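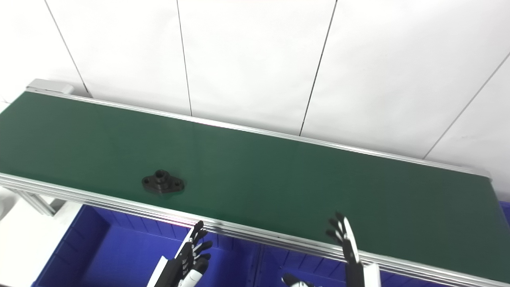 Belt conveyor

A belt conveyor is a wonderfully simple machine: a loop of flexible belt, stretched over a pulley at each end, that carries goods from one place to another. Light models often run between aluminium rails, whose grooves let guides and legs be bolted on almost anywhere – a real joy for anyone who likes to tinker with a layout. Green belts are a common sight in workshops, where small dark parts such as flanges show up well before they are sorted into bins.

See also: Roller conveyor, Storage bin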